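How to Wash Dish Towels So They Absorb Water Again

Dish towels stop soaking up water when detergent, fabric softener and cooking grease build up in the fibers. A normal wash doesn't clear this out. The method below takes one evening and works on cotton and linen.

What you need
Washing soda
White vinegar
A bucket or deep sink
Regular detergent, no softener

Step 1. Sort the towels by color. Anything red or dark blue should be soaked alone the first time – even old towels can bleed in hot water.

Step 2. Fill the bucket with the hottest water the care label allows. Stir in 2 tablespoons of washing soda until it dissolves.

Step 3. Push the towels under and leave them for roughly 7 hours. Overnight is fine. The water will probably turn gray.

Step 4. Wring them out and run a hot wash with half your usual detergent. Pour 300 ml of vinegar into the softener drawer. Do not mix vinegar with bleach.

Step 5. Run an extra rinse if you still see suds.

Step 6. Line dry, or tumble on medium without dryer sheets. Shake each towel hard before hanging it. 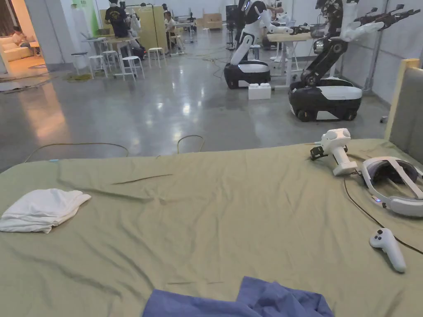 Skillside Home, No. 988

To test a towel, let a few drops of water fall on it once it is dry. They should sink in within a couple of seconds. If they bead up, repeat the soak. Very greasy towels may need a second round.

Do this every few months. In between, skip the softener and wash kitchen towels apart from clothes.

Text: Jana Rieger
Updated 31 August 2021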